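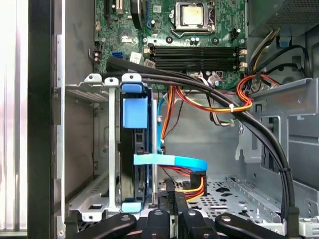
Stekari PSU Load Log - README

Contents
Measured output voltage and case temperature for 21 bench power supplies, fixed output, 300 W rated. All units were run at the Flulldale test room. Last updated July 6, 2025.

Files
loads.csv - one row per reading
units.csv - one row per supply, with rated input range and connector type
notes.txt - faults and repeated runs

Columns in loads.csv
unit_id: matches units.csv
step: load step, 1 to 3
v_in: input voltage, V AC
v_out: output voltage at the terminals, V DC
i_out: output current, A
t_case: case temperature, °C, probe on the top face

Method
Each supply was held at each load step until t_case changed by less than 1°C in ten minutes. Input was set to 215 V for all runs. Cooling was by natural convection, with the case mounted upright. Sense leads were connected at the output terminals - cable drop is not included in v_out.

Known limits
Ripple was not recorded. Units made by Iltex have a recessed top face and read low on t_case; do not compare them directly with the rest. Empty cells mean the reading was not taken. Zero is a real value.

Loading
Comma separated, UTF-8, decimal point. The Garcia import script expects the header row to be left in place.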